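Skustar Bar, Sunday pre-opening check
Checked by: Fatemeh Hosseinzadeh
Handed to: Sepehr Fallahi, 16:00

Front door and step – OK. Mat curls at one corner, tape it down.
Rear exit – OK, but two beer crates were in the way. Moved.
Exit signs – 7 lit, one flickering by the coat rack. Golestani has the part.
Extinguishers – OK. Tag on unit 1707 is hard to read, ask for a new one.
Dance floor – FAIL. Loose board near the DJ booth. Keep closed until screwed down.
Bar taps and drains – OK. Drain 2 slow.
Glass washer – OK.
Restrooms – lock on stall 3 sticks. Works if you lift the door.
Speaker stands – OK, straps tight.
Door counter – reset to zero. There were 11 left on the guest list from the Molberg party, please clear it.
Snack menu – buns stay on until midnight, plates go back to the kitchen.

Next check: before the March drag night.

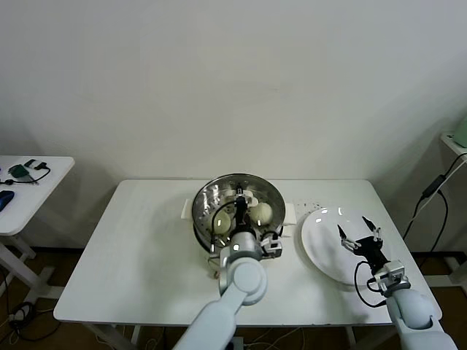
Steamed buns, bar snack menu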